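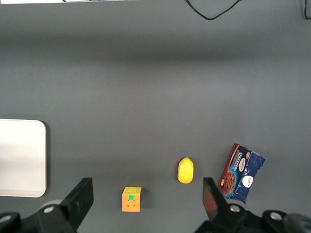
Figure 1. Small objects on a gray tabletop.

3.2 What people keep in the drawer

The literature on household clutter has tended to look at garages, attics and other places large enough to feel guilty about. The kitchen drawer that will not quite close has received less notice, possibly because researchers own one too. We asked 71 households in Drerkport and Plarnov to empty theirs and list the contents, which came to 1,942 items. Pilot lists from Bech were dropped from the analysis after we learned that two respondents had tidied up first.

Each item was coded by the respondent as "used this month," "used this year," "might be used" or "unknown." The third category swallowed the other three. Keys did especially well in it. Most of the keys on our lists opened nothing the respondent could name, and yet when we asked what it would take to throw one out, the usual answer was a locksmith's opinion. One man in Plarnov had moved four times and brought the same key along on every move, on the theory that it might belong to the next place.

Our coding follows Afridi's earlier scheme for office desks, with one change. Aqeel Afridi treated batteries as a single class. We split them into "new," "dead" and "not sure," and the last of these was the largest by a wide margin. Respondents had testers in a few cases. The testers needed batteries.

3.3 Stated and revealed value

Respondents were then asked to put a price on the whole drawer. The median answer was low enough that we expected little trouble in the next step, when we offered to buy the contents for twice that amount. Nine households accepted. The rest raised their estimate on the spot, and one raised it again while we were looking for a pen. (She lent us one. It came out of the drawer.)

This fits the endowment effect well enough, but ownership alone does not explain why the gap was widest for items coded "unknown." Slamet Ong has suggested that an unidentified object carries a small risk of being important, and that people will pay to avoid finding out. We think this is right, and return to it in Section 5 with the Prilard data, where the drawers were deeper and the respondents less patient with us.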